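Juin, 23 h 40

Bon, je m'y remets, deux semaines sans écrire ici, c'est du joli. Grosse journée : j'ai enfin fini le carnet de recettes de mamie ! 106 fiches recopiées, dont au moins la moitié écrites au dos d'enveloppes, avec des « un peu de farine » et des « cuire comme d'habitude » (merci mamie, très utile). Yamila est passée vers 17 h pour m'aider à déchiffrer les dernières, et on a passé une heure entière sur un mot qui était soit « girofle » soit « gérante ». On a mis girofle.

Du coup on a testé le gâteau aux noix dans la foulée. Trop sec. Yamila dit que c'est mon four, moi je dis que c'est elle qui a voulu laisser cinq minutes de plus. On l'a mangé quand même, avec beaucoup de crème, debout dans la cuisine, et j'ai ri comme ça ne m'était pas arrivé depuis le printemps.

Brenda veut trois exemplaires reliés pour la famille, l'imprimeur ne m'a toujours pas rappelée, et il me manque la soupe au potiron, introuvable. Je suis sûre de l'avoir vue dans la boîte bleue ! Demain je fouille le placard du couloir, et j'appelle maman à propos du potiron, elle la faisait tous les automnes.

Allez, au lit, j'ai encore de la farine dans les cheveux.
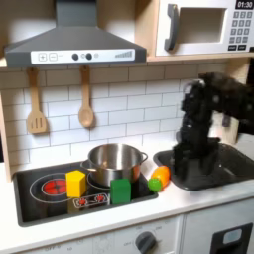

Cuisine de dînette, avec sa hotte et son micro-ondes blanc réglé sur 01:30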